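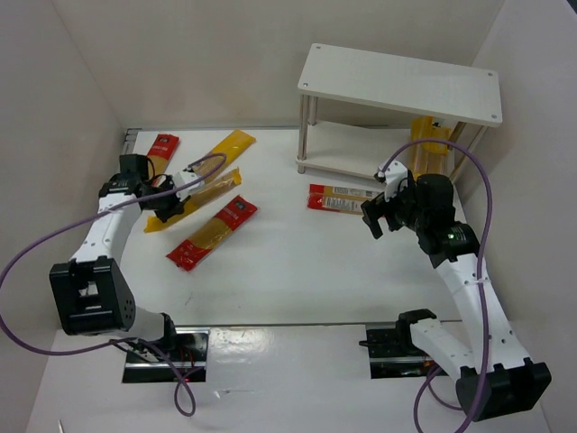
Slide 1. Pasta packages and a two-tier shelf.

Writing Down a Family Kitchen - notes for the Illholm library talk

Thanks for coming. I have 30 minutes, and I'll leave time for questions. Handout is on the chair by the door, two sides, take one.

My subject tonight is small: how to write a memoir piece that starts from food. I don't mean a cookbook. I mean a few pages your family could read.

Where mine started

My grandmother kept house in Hivcombe, over a shoe repair shop. She cooked on two burners because the oven was used for storing pans. She wrote nothing down except what she owed the grocer. When I tried to write about her, I began with her birth and got as far as her school, and it was dull. I put it away for a winter.

Then I wrote one page about how she broke spaghetti over the pot. She did it over her knee first, in the package, and then again by hand. That page was the first one my brother read to the end.

(Read the page here. Go slowly. Skip the bit about the landlord if the clock is past 7:15.)

Picking one meal

Ask for a show of hands: who can remember a weeknight supper from when they were ten? A holiday meal is harder to write than a weeknight one, since everybody's holiday sounds alike on paper.

Write down who sat where. Write down what the radio or TV was doing. If you can't remember what was on the plate, write what usually was, and say so. Readers don't mind "it was probably noodles." They do mind being told about a sauce in great detail by someone who was four at the time.

Mention the Brevgate workshop. We had a woman there who remembered only the sound of a drawer. She got two good pages out of it.

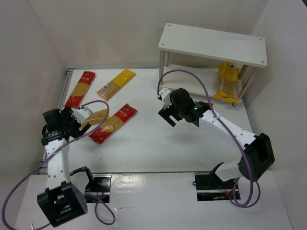 Asking relatives

Call one person, and ask one question. "What did we eat when Dad worked nights?" worked for me. "Tell me about your childhood" got me nothing.

Expect them to disagree. My aunt says the kitchen in Hivcombe was green and my mother says cream. I left both in and let them argue.

Take notes by hand if a recorder makes them stiff. Type them up the same night.

Length and getting it done

Roughly 30 lines is enough for a first draft. Stop there and leave it in a drawer. When you come back, cut the opening paragraph and see if the piece still stands. Mine usually does.

Print it large for the older readers. I had mine stapled at Rees, the copy shop on the square, and gave it out in September. My aunt sent hers back with corrections in pencil - mostly about the color of the kitchen.

Exercise, if there's time

Five minutes, pen on paper. Begin with "The table was" and keep going. Ask for one or two to read aloud, and don't press anyone.

Then questions. Put the chairs back against the wall before leaving, and drop the key in the box.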